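Unit 5: Comparing Hand-Held Grippers for Demonstration Recording
Handout, revised 2019-01-18

5.1 Scope

These notes cover the bench comparison of two hand-held gripper designs, the Hulter and the Penine, and the camera and controller settings used with both. Arm-mounted versions are treated in Unit 6. Read section 5.4 before your lab slot. The tracking cube procedure has changed and last year's handout is no longer valid.

5.2 Terms

Aperture: distance between the finger pads, measured at the pad centers, in millimeters.

Commanded aperture: the value the controller asks for when the recording is replayed on an arm.

Pose: position and orientation of the gripper body in the room frame. The cube pose and the body pose differ by a fixed offset, found in calibration.

Dropout: any run of video frames in which no marker on a given cube can be decoded.

Handoff: the interval in which both grippers hold the same object.

5.3 What is being compared

A hand-held gripper is used to record what an operator does without an arm present. The recording is useful only if the arm can repeat it, so the comparison has two parts. The first is mechanical: how well the fingers hold the test objects, how much the body flexes, and how tired the operator's wrist is after a full set. The second is about measurement: how often the pose is known, and how well the recorded aperture matches the true one.

Students tend to spend most of their time on the first part. Most of the error in last April's data came from the second. A gripper that holds well but cannot be tracked inside a container gives recordings that have to be thrown out.

The Hulter has a direct trigger linkage. The Penine uses a spring return with an encoder on the finger shaft. Expect the Penine to read aperture more evenly near full closure and the Hulter to show backlash when the trigger reverses direction. Check this on your own unit. The lab's Hulters have been rebuilt more than once and do not all behave alike.

5.4 Pose tracking

Each gripper carries a rigid cube with printed square markers. The head camera decodes whichever faces it can see and solves for the cube pose. With one face visible, the solution is weak in rotation about the axes lying in the face, and it may flip between two tilt values when the face is nearly square to the camera. With two adjacent faces visible, the flip goes away in nearly all cases.

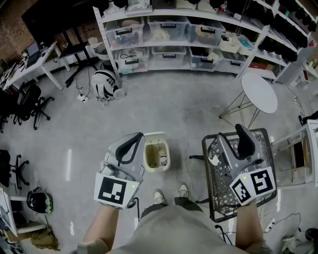
The practical consequence is that wrist angle matters at the moment of grasp. An operator reaching down into a deep container tends to turn the back of the gripper square to the camera, and that is the worst angle for a single face. Tilting the wrist outward a little brings the second face into view. Do this during practice runs until it no longer takes thought, and do not correct it halfway through a recorded run.

Wire containers cause a separate problem. The mesh crosses the marker border and the detector rejects the quad. Keep the cube above the rim where the reach allows. If it does not, log the dropout and carry on.

Calibration of the cube offset is done once per session:

1. Seat the gripper in the fixture with the fingers fully closed.
2. Record 30 frames at rest.
3. Rotate the fixture to the second stop and record another 30.
4. Run the offset solver. Accept the result if the residual is below the limit posted at the bench.
5. If the cube has been touched, bumped or unscrewed, start over from step 1.

5.5 Camera settings

Use 60 frames per second for all bench runs. The lower setting saves disk space but blurs the marker edges during fast transfers, and the blur shows up as jitter in the pose. Lock the exposure before the first run. Auto exposure will hunt when a pale container fills the lower part of the view, and the markers wash out for several frames at a time.

The Wuyts controller stamps each aperture reading on its own clock. The camera uses another. To align them, close and open both grippers sharply at the start of every run and match the aperture minimum to the frame in which the fingers meet. Do the same at the end. If the two offsets differ by more than one frame, the clocks have drifted and the run needs a linear correction.

5.6 Test protocol

The task is a container-to-container transfer performed on the floor, with the operator standing or bent forward at the waist. Containers are placed within reach of both hands. Each pair of students runs 40 transfers per gripper design, half started with the left hand and half with the right. Swap operators at the midpoint.

For every transfer, log the following:

Gripper design and unit number
Hand that makes the first grasp
Outcome: held, slipped, missed
Handoff: yes or no
Dropout length in frames, left and right separately
Remarks

A slip is any visible motion of the object relative to the pads after the lift. A miss is a closure with nothing between the pads. An object that is dropped into the correct container from above the rim counts as held.

Leave failed transfers in the log. The pooled set from the previous section held 1,864 transfers, and the misses turned out to be the most useful part of it when the closing threshold was set on the arm.

5.7 Analysis

Report hold rate and dropout rate separately for each design. Do not combine them into a single score. Plot recorded aperture against gauge-block aperture for opening and closing strokes on the same axes. The gap between the two curves is the backlash. State which unit was used.

Replay one run per design through the Plemberg simulator with the arm model from Unit 6 loaded. Note any point where the commanded aperture changes faster than the arm gripper can follow. The hand is quicker than the actuator, and the recording must be slowed at those points before it goes to hardware.

5.8 To hand in

Log sheet, both aperture plots, the calibration residuals for each session, and one page of text. Raw video stays on the lab server.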